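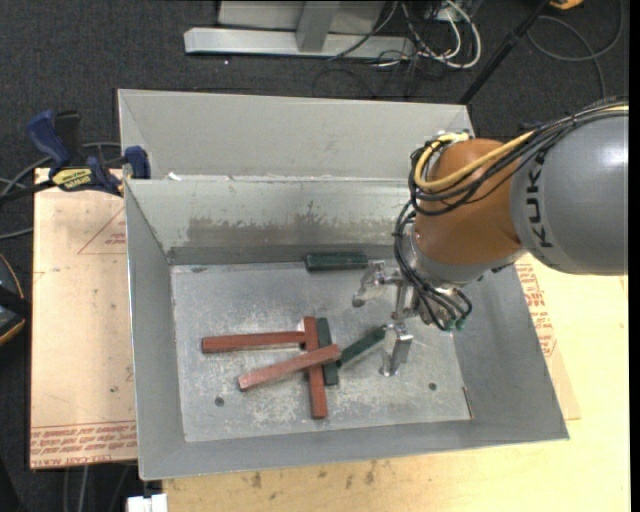

Sloping-sided metal bin, scuffed floor.

Visit report: Nivholm sheet-metal works
Posted 2021-11-16 by Angeliki Giannakopoulos

The works stands on the old canal side of Nivholm, behind the grain store, and makes hoppers, chutes, trays and bins for feed mills and seed merchants. It opens to visitors in October. Our party numbered 15, which is the limit for the shop floor, and was taken round by the foreman of the folding section. The tour lasted longer than advertised and the finishing bay was seen only from the doorway.

Stock and cutting

Sheet arrives flat on pallets and is stored upright in racks by thickness. Most of what we saw was mild steel. Stainless is kept at the far end under covers, with its own set of gloves and brushes, so that filings from the mild steel do not get into the surface and start rust spots. The foreman said this was the commonest complaint when he joined and that separate tools cured it.

Small orders are cut on a foot-operated guillotine. Larger ones go to a powered guillotine with a back stop set by handwheel. The blades are turned when the cut edge starts to show a burr that can be felt with a fingernail. A blade has four usable edges, and the date of each turn is chalked on the machine's side.

Folding

Folding was the part of the visit I had come for. A hopper with sloping sides is harder to lay out than a box, as the corner angle between two sloping walls is not a right angle and has to be worked out from the slope of both. The older pattern books in the office give this as a table. The section now uses a printed sheet from a spreadsheet, but the foreman still checks the first fold of any batch with a card template held into the corner.

Spring-back was demonstrated on two offcuts of equal thickness from different suppliers. Both were folded on the same setting. One opened out noticeably more than the other when the beam was released. The works allows for this by folding a test strip from every new pallet and writing the correction on the rack label.

Bend radius was covered in less detail. The rule used here is that the inside radius should not be less than the thickness of the sheet, and that the fold should run across the rolling direction where there is a choice. We were passed a bracket folded the other way, with fine cracks along the outside of the bend.

Seams

Three kinds of corner are made: spot-welded flange, continuous weld, and riveted lap. The spot-welded flange is the cheapest and is used for trays. Continuous weld is used where the contents are fine enough to leak. The riveted lap survives mainly for repairs on site, where welding is not allowed near grain dust.

A question was asked about distortion on long welds. The answer was to tack from the middle outwards, then weld in short lengths at alternate ends, and leave the piece clamped until it can be held in a bare hand.

Wear and returns

The most useful half hour was spent at the returns bench, where bins come back from customers for relining or scrap. The Halstead mill sends the greatest number. Wear depends largely on how the bin was emptied. Walls that material slides down are polished; floors that are shovelled or scraped are scratched and thin early, often near the outlet. Rust starts where damp stands, mostly at the joint between wall and floor, and at any fixing hole left without a plug.

Floor thickness is checked with an ultrasonic gauge on a grid of points. A floor is replaced when any reading falls to 80 per cent of the original thickness. The walls have a more lenient limit, which the foreman did not have to hand.

Wall slope was also discussed. Ibarra, a seed merchant, had asked for shallower sides to save height under a low roof, and the seed then hung up in the corners. The second version was steeper, with the corners rounded. No further returns have been logged against that order.

Practical notes

Safety shoes are required and are not lent out. Ear defenders are provided. Photography is allowed everywhere except the drawing office. The nearest parking is at the Javon garden centre, which charges for stays over 2 hours. The canteen closes at 3, before the afternoon tour ends, so eat first.

Bookings for next year go through the works office by telephone. The foreman hopes to include the finishing bay, where a new powder oven was being wired in.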